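FOR IMMEDIATE RELEASE
March 13, 2025

Clanport Puts Off Robot Purchase, Will Pay for a Small Trial First

Clanport, which runs a household cleaning service, said today it will not order tidying robots this spring. The company had been offered a package by equipment seller Baert and has decided the numbers do not hold up yet.

The offer covered 4 two-armed units. Baert's sales material says each one can clear a table of snack wrappers, cups and bottles without help. Clanport has asked what "without help" means and is waiting for an answer in writing.

The jobs in question are ordinary ones. Household trash is soft, shiny and crumpled, and it comes in piles.

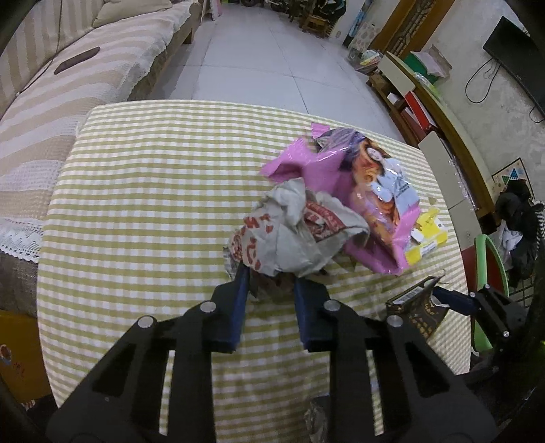 Blue-padded grippers at a pile of packaging on a checked tablecloth.

Clanport's planning staff spent 362 hours going over the offer and found several costs missing from the quote. Finger pads wear out, and no replacement price was given. Insurance was left to the buyer. So was the cost of a person to stand by while the machine works, and a robot that needs a minder in someone's living room does not save anyone a visit.

The company also questions the success rates it was shown. They came from single items set out one at a time. A crushed paper cup lying against a foil wrapper is a different job, and Clanport wants to see figures for that job before it signs anything.

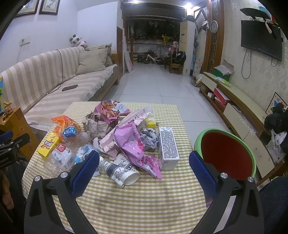 In place of a purchase, Clanport will rent two units for a trial starting in April at its Tratov branch. The trial will cover 921 table clearings, all in furnished rooms. Staff will log every dropped item, every restart and every minute of human help. A competing system, Kisis, has been invited to take part on the same terms and has not yet replied.

No money has been set aside for a full order. Clanport will look at the budget again when the trial data is in, and it will publish the drop counts whether or not they suit the sellers.

About Clanport
Clanport provides regular and one-time cleaning for homes and rental apartments.

Media inquiries: Clanport Press Office, Tratov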